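Student Projects > Household Studies > Reports > Reheating Bread in a Shared Kitchen

We use cookies to remember your settings and to count visits. By continuing to read you accept this. Accept / Manage

Reheating Bread in a Shared Kitchen: Toaster Oven or Pop-up Toaster?

Project report by Zawadi Urio

1. Why I chose this topic

In the student house where I live, bread is the food that is thrown away the most. People buy a bag of small buns, eat two or three of them, and the others become hard on the shelf. When I asked my housemates why they do not warm the old buns, they answered that it takes too long, or that the bun does not fit in the toaster. I wanted to know if these answers are correct and what is a good way to do it with the appliances that many students already have.

My project has the name Grilport. It is only a small kitchen study, and I did not use any laboratory equipment. I used a kitchen timer, a bread knife, a notebook and my own mouth.

2. The work place

I worked at one table during October, mostly in the evening after my classes. On the table I kept a toaster oven and a pop-up toaster side by side, so that I could change between them without carrying hot bread through the room. I think this arrangement is practical also for normal use. The toaster oven needs free space on its sides, and the door must be able to open down completely, so the front of the table should stay clear.

For the toaster oven I wrote one rule in my notebook before the first test: the rack must already be in its place, and the door must be closed again quickly after the bread is inside. If the door stays open, the heat goes out and the times cannot be compared.

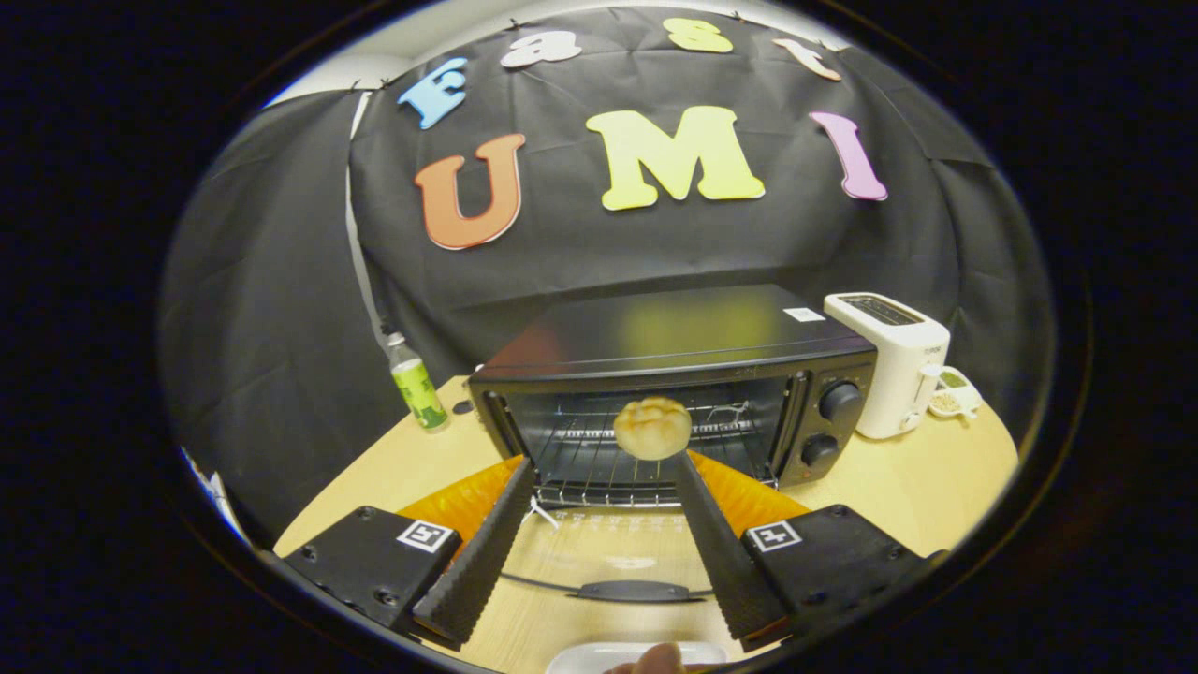 The position of the bun on the rack was more important than I expected. In my first tests I put it close to the back wall, and the back side became dark while the front side was still pale. After this I always put the bun in the middle of the rack with the flat side down. I also stopped using a tray, as the bottom of the bun stayed soft on it and I prefer a bottom with a little crust.

3. Method

I bought the buns from a small bakery called Odera, near the campus. They are round and plain, without filling. I kept them in a paper bag for one night before each test, so that they were dry in the same way a forgotten bun is dry.

The whole study used 60 buns. Each bun was warmed in one of these ways:

- whole, in the toaster oven
- cut in 2 halves, in the toaster oven
- cut in 2 halves, in the pop-up toaster

I did not try a whole bun in the pop-up toaster. It is too thick for the slot, and pushing it inside with force is dangerous. On some evenings I wet the crust with a few drops of water before warming, and I wrote this down separately.

After warming, my housemates tasted the bread and gave it a score for the crust and a score for the inside. They did not know which method I had used, although with the halves from the pop-up toaster it was easy to guess.

4. Results

The whole bun in the toaster oven received the best score for the inside, especially when the crust was made wet first. Without water the crust became hard and small pieces fell on the table when we cut it. The halves from the pop-up toaster were ready the fastest and had the best color, but they were dry again when they became cold. The halves in the toaster oven were between these two, and I did not find a good reason to recommend them, except when somebody wants to melt cheese.

Of all the scores that I collected, 65 percent were higher for the bread with water than I had guessed in advance.

5. What I would do differently

I did not measure the electricity. My supervisor asked about this, and I agree that it is a weak point, because a toaster oven for one single bun is probably not economical. I also used only one kind of bread. A bun with seeds or with more butter can become dark much earlier, so my times should not be copied for it.

The crumb tray should be emptied after every evening. I forgot it two times, and the smell of old crumbs changed the taste of the next bread, so I had to repeat those tests. The short instruction sheet that I wrote for my housemates now hangs beside our kitchen shelf.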